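Butcher-Block Tables for Craft and Letter Play: Frequently Asked Questions

Reading time: 6 minutes

These answers cover the solid wood tabletops supplied by Ferkis and the small items most often kept on them: alphabet blocks, children's bowls, scissors. Questions come from customers and from teachers who have bought tables for shared rooms. Text by Marin Spahić, finish section checked by Vilho Savolainen. Last revised Sep 14, 2026.

What is a butcher-block top?

A slab made from strips of solid wood glued side by side. The strips usually run the length of the table, so the grain runs lengthwise too. Faint darker streaks are normal and do not indicate a stain or a weak spot. Two tops from the same batch will not match.

Is a wood top suitable for a table where children use blocks?

Yes. The surface will take dents from dropped blocks, mainly at the corners of the block where the load is concentrated. Dents up to the depth of a fingernail can be raised with a damp cloth and a warm iron. Deeper ones are best left alone or sanded with the rest of the surface. A pale top shows dents less than a dark one, but shows ink more.

Which finish should I choose?

Oil or water-based varnish. Oil is easier to repair in one spot and needs renewing more often. Varnish resists marker and paint better – once it is scratched through, however, the whole panel has to be sanded. For a table that is used daily with paint or glue, order varnish. For letter blocks, paper and pencils, either will do.

Unfinished tops are available to order. They should be finished on both faces before use. A top finished on one side only will take up moisture unevenly and cup.

How do I clean the top after use?

Wipe along the grain with a cloth wrung out in plain water, then dry with a second cloth. Do not use a steam cleaner, scouring powder or bleach. Dried glue can be lifted with a plastic scraper held flat. Clear loose items first. Grit caught under a block will scratch when the block is pushed across the table. 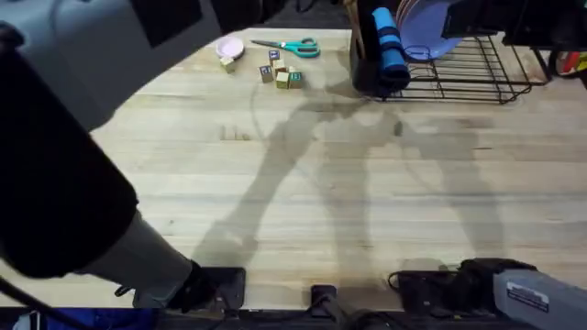
Do blocks and a bowl need a mat under them?

A mat is optional. Wooden blocks on a wood top do little harm if both are clean. Ceramic bowls with an unglazed foot are another matter, as the foot ring acts like fine sandpaper. Turn the bowl over and run a finger around the base. If it feels rough, put felt under it or use a plastic bowl.

Can wooden alphabet blocks be washed?

They can be wiped, not soaked. Use a cloth dampened with water and a drop of dish soap, wipe each face once, and leave the blocks standing apart on a towel until dry. Soaking raises the grain and can lift the printed letters. Blocks should not go in a dishwasher.

Daiane Meireles, who maintains the loan sets at Gistura, recommends wiping the printed faces last and with less pressure than the plain ones. Most of the letter loss she sees is from rubbing.

Some of my blocks have plain faces. Are they faulty?

No. Many sets print a letter on only some of the six faces, and some sets include blocks with no letters at all for building. On mixed sets the letter may be printed in color on bare wood or left light against a colored face. Both kinds can be used together. For spelling work, place the block so the letter faces the child, and turn the plain faces up when the aim is stacking.

How many blocks should be out at one time?

Enough for the task. A short word needs few blocks, and a full set on the table mostly ends up on the floor. The Clememari storage box holds 49 blocks in a single layer and can be left on a shelf while a small group of them is in use.

Can scissors be kept on the same table?

Only while an adult is seated at it. When they are down on the table, the blades should be closed and pointed away from the nearest seat. Do not carry scissors in a bowl or box with blocks – a hand reaching for a block will find the blades first. After use they go back to a holder above child height.

Will scissors mark the wood?

Setting them down will not. Cutting against the surface will, and so will dragging an open pair. Wet steel left on oiled wood can produce a gray or black spot, particularly on oak. A spot of this type can usually be removed with oxalic acid wood cleaner, used as the label directs and rinsed well. Re-oil the area afterward.

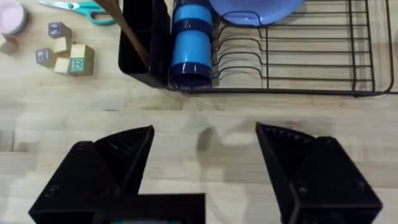

Can a dish rack stand on a wood top?

It can, with a tray beneath it. The concern is water running off the rack and collecting around the feet. Use a tray with a raised lip, empty it daily, and lift it once a week to let the wood dry. Check the feet of wire racks for missing caps, as bare wire will leave dents and possibly rust.

What about utensils stored in a caddy?

Dry wooden utensils before they go in. A deep caddy holds damp at the bottom, and the handle ends will darken. If the caddy hooks onto the rack, take it off for cleaning and rinse the lower corners. Utensils used for clay or paint need a separate container from those used for food.

How often should an oiled top be re-oiled?

When a few drops of water no longer bead on the surface. In a heated room this usually means twice in the first year, with one coat before the heating season. December is a poor time to do it in an unheated workshop, as the oil cures slowly. Apply a thin coat, wait 20 minutes, wipe off all excess, and leave the table unused overnight. Oil-soaked rags can self-ignite. Lay them flat outdoors to dry or keep them under water in a closed metal can.

What load will the table carry?

The standard frame is rated for 60 kg, evenly spread. Clamps and fixtures may be attached at the edge if a scrap of wood is placed between the jaw and the top.

Who do I contact about a damaged top?

Write to Wagner Cordeiro in customer service with the order number and the size of the damage. Claims for warping should state which faces were finished and when.

Related items
Tanner felt pads, self-adhesive
Clememari storage box for blocks
Sanding a solid wood top by hand
Oil or varnish: notes by Uldis Stankevičius
Drip trays for wood counters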